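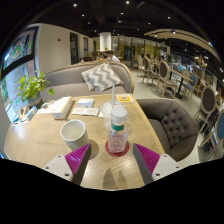 Fig. 4 - Tasse et bouteille sur une table en bois clair.

4. Entretien du plateau

Les tables de la série Clemine sont livrées avec une finition à l'huile. Cette finition laisse respirer le bois mais demande un entretien régulier, surtout en salle de café ou de restaurant.

4.1 Nettoyage courant

1. Retirer tout ce qui se trouve sur le plateau.
2. Passer un chiffon doux légèrement humide dans le sens du fil.
3. Essuyer aussitôt avec un chiffon sec, chants compris.

Attention : ne pas utiliser de poudre à récurer, de vinaigre ni d'éponge à face abrasive.

4.2 Taches de boissons colorées

Les sirops, le thé et le vin marquent un plateau huilé en quelques minutes. Utiliser des dessous de verre et tamponner les gouttes sans frotter. Si une auréole persiste, poncer légèrement au grain fin sur toute la longueur de la fibre, puis huiler la zone comme indiqué en 4.3.

4.3 Application de l'huile

1. Travailler dans une pièce aérée, entre 17 et 20 °C.
2. Agiter le bidon d'huile Proddale avant ouverture.
3. Étaler une couche mince au chiffon non pelucheux, en commençant par le dessous du plateau.
4. Attendre 20 minutes, puis retirer l'excédent.
5. Laisser sécher 18 heures avant toute remise en service.

Remarque : toujours huiler les deux faces. Un plateau traité d'un seul côté peut se voiler.

Attention : les chiffons imbibés d'huile peuvent s'enflammer spontanément. Les étendre à plat à l'extérieur ou les plonger dans l'eau avant de les jeter.

4.4 Fréquence

Usage privé : une fois par an, de préférence en février - avant la remise en place des tables de terrasse couverte.
Usage professionnel : tous les 4 mois.

4.5 Resserrage du piètement

Contrôler les vis du piètement à chaque huilage. Retourner la table à deux personnes sur une couverture, puis serrer à la main avec la clé fournie. Ne pas employer de visseuse - les inserts filetés ne le supportent pas.

Pièces de rechange et questions techniques : atelier Bokcombe, Sumaiya Rathnayake. Indiquer le numéro gravé sous le plateau.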